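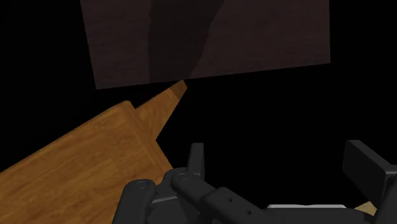 Reopening this one, sorry, because the wrist view on the table task still isn't right and I'd like it sorted before we collect anything more. Jaxon and I replayed the August batch yesterday and went through it slowly with a pot of coffee. The background is solid black wherever there's no furniture, so between the open fingers the policy gets nothing at all to look at, while the tabletop and its tapered leg come through with nice clear grain. My worry is that it will learn to lean on the orange wood and fall apart the minute we swap the texture.

What I've tried so far:

Restarted Astby and reloaded the room file. No change.

Turned the backdrop on in the Cosel settings. The box stays checked, but the wrist view ignores it (the overhead view picks it up just fine, which had me going in circles for most of the morning).

Rolled back to the build Lorne Landry kept from before the update, and recorded 11 short episodes by hand. Two of them had a backdrop and the rest didn't – same room file, same start pose, so I don't know what to make of that.

Liette, you asked whether we should throw out the 210 episodes we already have. I'd rather hold on to them, if that's all right with you. The joint readings and gripper commands line up with the replay, and I think we can render the pictures over again once the backdrop behaves. Please do leave them out of the training mix for now, though.

3rd September, added after lunch: Jade Cormier thinks the wrist view loads its own lighting file and never asks for the room's. She's going to point it at the shared one and record eight fresh episodes with the leg in view. I'll compare them with mine and post here.

Status: open, waiting on Jade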